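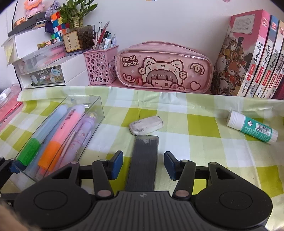
2019-01-09

Desk day. I've been promising myself since before the break that I'd sort out the writing desk before the paper workshops start up again in March, and this morning I finally had a clear run at it. Writing it all down so whoever has the desk after me knows what went where (and so I remember, let's be real).

First job was the tablecloth. I'm keeping the green and white check one. I know there was talk of going back to bare wood, but I do my glue work at this desk and a shiny plastic cloth is so much easier to live with. Glue peels off it once it's set, ink comes up with a damp rag if you get to it the same hour. It still has its fold lines near the back. I tried a warm tea towel over the top for ten minutes, which did a bit, then I put the heavy books on it, which did a bit more. Don't iron it. I've seen what happens.

Then erasers. We had a whole jar of them at the Zanetby room and most were rock hard, so I did a proper test while I was at it. Ruled a strip of 4 boxes on cartridge paper, shaded each one with a 2B, same pressure as best I could manage, and counted strokes to get back to clean paper. The old white one, the one that's all grey smudges and looks ready for the bin, beat everything! 11 strokes. The Nikura block I bought new in the spring took 32 and left a shiny patch, so I'm not buying those again. The Predis one crumbled before I got anywhere. So the grubby white one stays on the desk. To clean it, rub it on a scrap of the rough brown paper until the grey stops coming off. I never wash them any more, they go slimy.

Glue sticks next. The one with the teal label and the white cap is the one I like for tissue and thin papers. I can't read the label (it's in Chinese and I only know a handful of characters, mostly numbers and "mountain") so I can't tell you what it says about drying time, but I did three test patches on kozo offcuts and they were holding after ten minutes with a weight on top. A bit of cockling on the thinnest sheet. Try it with less glue and work from the middle out. Please wind it down before you put the cap on, a squashed top is a pain to trim.

Highlighters. The pale blue has the green cap and the pink has the orange cap, and yes it bugs me too, but I tried swapping things round with the ones in the drawer and gave up. Both write fine. They live in the clear plastic box now with the lavender pen, the one with the pink pattern and the little figure on the end. I did a fade strip with both highlighters and taped it to the inside of the window, half covered with foil. Check it in March. My guess is the pink goes first, pinks always do.

Pink pen holder, the one with all the round holes: it's full. Properly full, I had to wiggle a red pencil in sideways. The reds, blacks and blues are all in together and I haven't sorted them by colour, I just pulled the dead ones. Scribble test on the back of an old Charvát invoice, and anything that skipped twice went. If you want to add a pen, take one out first. Overflow goes in the Small mochi pencil case next to it, there's room in there, and it's see-through enough that you can have a look before you go digging.

The calligraphy card in its little frame is staying behind the holder, with the container of dark pebbles beside it. The pebbles are handy, by the way. I borrowed a few as weights for the glue patches and they were perfect for the small pieces, with a bit of baking paper underneath so they don't stick. Rinsed them and put them back.

The four books are standing on the right at the back, spines out. I'd had them lying down as a press and it was hopeless, every time somebody wanted to look something up the pressing had to stop. Going to see if I can get a couple of offcut boards from the framing bench to press with.

The red one at the far left is lying flat because I'm still using it, please leave it where it is for now.

Still to do:
Find a lid for the jar of leftover erasers, or chuck the lot
More kozo offcuts, we're down to slivers
Redo the glue test on the heavier paper with less glue
Cloth again tomorrow, the fold at the back is still lifting a bit
Look at the fade strip in March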